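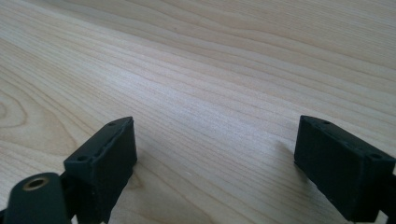 Photo: Everaldo Amaral

Faltine Sliding Screen – made to order

I started making the Faltine because I couldn't buy one. My own place has a long skinny living room with a sunroom stuck on the end, and for years I wanted something between the two that wasn't a wall and wasn't a curtain. Everything in the shops was either an office partition or one of those folding things you get changed behind. So I built a screen, a friend wanted one, then her architect wanted four, and now it's most of what we do at Flirkitz.

It's a full-height sliding screen made of slim vertical blades in a timber frame, hung from a track in the ceiling. Each blade turns on its own pin, and they're all linked, so one small lever at hand height opens or closes the lot. Closed, you get a solid-looking panel. Open, the light comes straight through and you can still talk to whoever's in the kitchen. My favourite setting is somewhere in between, where you get stripes across the floor in the afternoon (the dog follows them around).

Sizes

The standard panel is 2587 mm high and 587 mm wide. People always ask why the odd numbers. The height suits the ceilings in the post-war houses I was working on when I drew the first one, less the track and a bit of clearance, and the width is what I can carry up a stairwell by myself without taking the paint off. Most living rooms end up with 3 panels. If your ceiling is lower I can cut the frame down for no extra charge. If it's higher, give me a ring, because past a certain point the blades want a middle rail and it changes the look of the thing.

The track

There's no floor track. I'm pretty stubborn about this one! Floor tracks collect crumbs and catch toes, and they draw a line across a room that you've probably just paid someone to open up. The Faltine hangs from the top and has a little guide fin at one end, down low, fixed to the wall. The track can be surface mounted or let into the ceiling lining. Recessed looks miles better, but you need to decide before the plasterer comes, so please don't email me the week after.

You'll also need something solid up there to screw into. A double joist or a proper nogging is fine. Plasterboard on its own is not fine, and I'll ask for a photo of the framing before I send anything out.

Which version

We do two. The Kirko has flat blades with a square edge and suits plainer rooms, anything with concrete or big sliding doors. The Garba has blades with a soft curve on one face, so it throws a gentler shadow and feels a bit more like furniture. They cost the same. I have a Garba at home and a Kirko in the studio, and I go back and forth on which I like better.

Finish is clear oil or a grey-tinted oil as standard. We'll paint to match if you send us the colour code, though the paint adds a couple of weeks. I'd steer you away from dark colours on a north-facing sunroom. The blades get quite warm and I've had one set move enough that the lever went stiff, which meant a long drive with a block plane.

What you get

Panels, fully assembled and oiled
Top track cut to your opening
Hangers, end stops and wall guide
Lever on the left or right, your choice
Fixing template and printed instructions
Small tin of oil for touch-ups

Fitting

A careful builder and a helper can hang a set in a morning. The fiddly part is getting the track level – take your time over it, as a panel will happily roll off on its own if there's a slope. Once it's up there isn't much to look after. Run a dry cloth down the blades now and then, and give them a fresh coat of oil when they start to look thirsty.

Lead time

Everything is cut and put together in our own workshop, so there's a queue. Allow 3 months from deposit to delivery, and if you're hoping to have it in for Christmas, November is too late to ask. Send me a rough sketch with the width of the opening and the ceiling height at both ends (measure both, they're never the same) and I'll come back with a price and a drawing.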